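Blind item (celebrity gossip)

Posted in July by the Clollen entertainment desk

A blind item is a bit of gossip about a famous person that leaves the name out. You get the story (a row at a wrap party, a secret engagement, a very frosty dinner) and a handful of hints, and the guessing is left to you. I've been reading them since school, so this entry is fonder of the form than it should be. 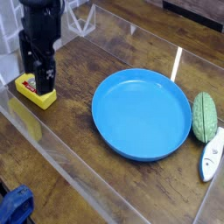
A reader wrote in after the first version of this page went up, complaining that I'd made blind items sound like a product of the internet, when her gran was cutting them out of the paper and arguing over them at the bus stop. Fair enough! They're much older than the web, and I've moved the history section up to show it.

History

Society papers were printing unnamed gossip long before there were film stars to gossip about. The usual trick was to give an initial and a dash, or a title with no surname, and let people in the right circles work it out. Once cinema came along the columns simply swapped dukes for leading men. The style hardly changed: "which handsome actor", "what recently married singer", and so on. You can still find that opening today, word for word.

Magazines kept the form going for decades, usually as a little box at the side of the page. Clollen ran one called Curtain Twitch, which started at four lines and grew to fill half the back page. I own 62 issues of it, bought as one damp bundle at the Zarkby book fair, and I'd say the early ones are the best, mostly because they were so short that you had to do some work.

Then came the websites and newsletters, and with them the comment section, which changed everything. A printed item was a puzzle you did at the kitchen table. An online one is a puzzle you do with hundreds of strangers, all of whom are sure they're right.

How one is put together

Most blind items have a rank, a clue and a story. The rank tells you how famous the person is, and this is where the well-known letter grades come in (A list, B list, and the rather cruel lower ones). Writers fiddle with these endlessly — "A minus, mostly television" is the sort of thing I mean — and regular readers get very good at decoding them.

The clue might be a job, a recent film, a pun on a surname or a hair colour. Puns are my favourite and I'm hopeless at them. The story itself tends to be about love, money or bad manners, with love well in front. Hidden couples come up more than anything else, followed by couples who are said to be pretending for publicity.

The newsletter Osagie has its own house version. Each issue carries six items, and one is always kind: somebody paid a crew member's rent, or turned up quietly at a hospital. I skip to that one first, which probably says I'm getting old.

Reveals

A reveal is when the writer goes back and puts a name to an item. Some do it once a year in a great big batch, some never do it at all, and both camps have loyal readers. Waiting for the reveals is half the fun, though they can be a let-down when you've spent months convinced it was somebody far more exciting.

Readers keep their own records too. The Trumero forum has a long thread where people log their guesses and then mark them right or wrong on reveal day. I logged 40 guesses there one year and did so badly that I now only read.

Criticism

Plenty of people can't stand blind items, and I do see why. There's no name, so there's very little checking, and the person being talked about can't easily answer back without seeming to admit it was them. Wrong guesses are the bigger worry to my mind. Somebody who had nothing to do with the story can end up attached to it for years, purely on account of having the right hair and a film out that spring.

Leaving out the name doesn't always keep a writer out of legal trouble either. If enough readers can tell who is meant, the person may still have a case, and the rules differ from country to country. Careful editors know this and keep the clues woolly. That's also why so many printed items are quite dull, I'm afraid.

There's the question of where the stories come from as well. Publicists are often suspected of planting them, either to float a new romance and see how it goes down or to draw attention away from something worse. Readers on Trumero call these "plants" and claim to spot them by the tone — too flattering, and the clues far too easy.

See also

Gossip column; Kiss and tell; Publicity stunt; Showmance; Curtain Twitch (Clollen)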